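Minutes of the planning meeting for the open day in May
Trudby workshop, upstairs room, start 4:00 pm
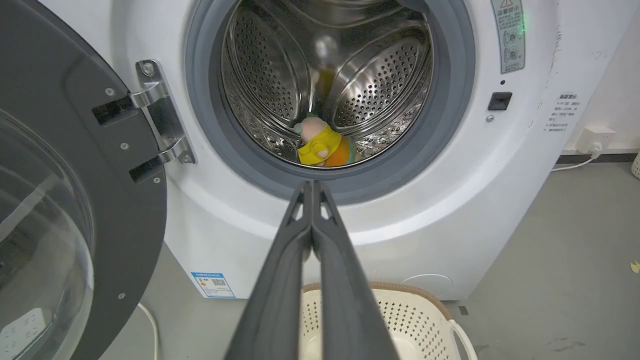

Present: Nabila Kamel (chair), Wael Shawky, Radwa Mahrous, Iman Zerouali
By phone: Magdy Filali, from item 3
Minutes: Iman Zerouali

1. Minutes of the last meeting

The minutes were accepted with one correction. Under item 4 it was written that the Alaoui school will bring two classes. It is one class, and the teacher will confirm the number of pupils later. Iman has corrected the copy in the shared folder.

2. Program of the day

Nabila presented the program again. Doors open at 10:00. The laundry demonstration is at 11:00 and is repeated at 2:00. Between the two there is the talk of Magdy and the lunch. The group from Edberg has asked if they can see the demonstration before the other guests, as they must leave early. Nabila does not want to do a third full run. It was agreed that Edberg comes to the 11:00 run and has places in front.

The maximum for one run is 20 guests in the laundry corner. Radwa asked to keep this limit strictly. At the last open day the people in the back could not see, and they moved forward step by step until they stood past the tape. Guests who do not find a place can follow the view of the wrist camera on the big screen in the hall.

3. Laundry demonstration

Wael reported on the rehearsal. The task is to take soft toys out of the drum of the front loader and to put them in the basket on the floor. The door of the machine is opened by hand before the start. Wael would like to show also the opening of the door by the robot, but he does not think it will be stable enough by May. The meeting agreed to leave it out. It can be mentioned in the talk as the next step.

In the rehearsal 12 picks were tried and 8 of them were good. In the other four the toy was gripped but fell before it was over the basket, mostly at the lip of the rubber gasket. Wael thinks the path out of the drum is too low. He will raise it and slow down the last part.

Radwa asked which toy is best for the public. Wael prefers the small one with the pink head and the yellow jacket. It can be seen well against the steel, also on the screen, and the children will like it. Magdy asked if a sock or a towel would be more serious for the visitors from industry. There was some discussion. Nabila decided that the 11:00 run and the 2:00 run both start with the toy, and Wael can add a small towel at the end if there is time.

Magdy remarked that the drum reflects the ceiling lights strongly and this makes the picture on the screen difficult to read. Wael will try with one row of lights off. Iman reminded that the row near the stairs must stay on.

The labels on the washing machine are in Chinese. Radwa will prepare a short card in English for the guests, with the warning text and the energy label explained. Magdy offered to check the translation.

4. Safety and floor

The tape line will be moved back by one step. The emergency stop stays with Wael during both runs and is not given to guests, also not for photos. Radwa asked that the cables near the machine are fixed to the floor before the doors open. The floor in this corner has dark marks and should be washed. Iman will ask the cleaning service.

5. Costs

The chairs are rented from Divwood. The offer is 2401 for chairs, screen stand and transport together. Nabila finds the transport expensive and will ask for a price without it, as Magdy has a van. The item stays open until the answer comes.

6. Other matters

Iman asked who welcomes the school class. Radwa will do it.
Wael needs the laundry corner free for the whole afternoon before the open day. Agreed.
Magdy would like to have a guest book at the door. Nobody was against it.

Actions

Wael: raise the path out of the drum, repeat the rehearsal, test the lights
Radwa: card in English, cables, welcome of the school class
Iman: cleaning service, invitation to Edberg with the time of 11:00
Nabila: new price from Divwood
Magdy: slides of the talk to Nabila, check of the card, guest book

The meeting closed at 5:15 pm. The next meeting will be after the second rehearsal, and Nabila will send the time by mail.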